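Janvier
par Vesna Tomić

J'apprends le français depuis longtemps, mais c'est seulement cet hiver que j'ai commencé à écrire mes mots sur des petites cartes. Avant, je les notais dans un cahier, les uns sous les autres, et je ne les relisais jamais. Le cahier était très propre. Moi, je continuais à dire « une problème ».

L'idée vient de mon ancienne voisine de Skukholm, qui apprenait le hongrois pour pouvoir parler avec la famille de son mari, les Borbély. Elle avait des cartes partout, dans la cuisine, dans les poches de son manteau, et une fois j'en ai trouvé une dans un livre qu'elle m'avait prêté. D'un côté le mot, de l'autre une phrase entière. Elle insistait beaucoup sur la phrase. Un mot seul, disait-elle, on le reconnaît quand on le lit, mais il ne vient pas quand on est au téléphone avec la belle-mère.

Je fais donc 4 cartes par soir, pas plus. J'ai essayé d'en faire 20 et au bout d'une semaine je détestais mes cartes. Avec quatre, j'ai encore le temps de chercher une bonne phrase, si possible une phrase que j'ai vraiment entendue. « Ça ne mange pas de pain », par exemple, vient de la boulangère, et j'ai cru d'abord qu'elle parlait de son métier.

Les mots les plus difficiles pour moi ne sont pas les mots rares. J'ai retenu « quincaillerie » en une minute. Mais « pourtant », « d'ailleurs », « quand même » me donnent beaucoup de peine. J'ai fait trois cartes différentes pour « quand même » et je crois qu'il m'en faut une quatrième, pour le cas où les gens le disent tout seul, avec un soupir.

Il y a aussi la question du genre. J'écris les noms féminins en vert et les masculins en bleu, mais mon stylo vert est fini et j'ai continué quelques jours avec le bleu pour tout - mauvaise décision, je dois maintenant vérifier ces cartes dans le dictionnaire.

Pour la révision, je suis moins disciplinée. Les mots que je connais bien, je devrais les revoir une fois par mois, les autres chaque jour. En pratique tout est mélangé dans une seule pile, avec un élastique autour, et je tombe toujours sur « quincaillerie ». Il me faudrait un rangement à petites cases, comme la boîte blanche posée à droite du plateau en verre, avec ses cloisons fines, mais en assez grand pour des cartes. Une rangée pour chaque jour, une autre pour les mots du mois, et « quand même » aurait sa case à lui.

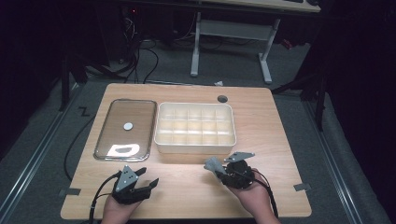
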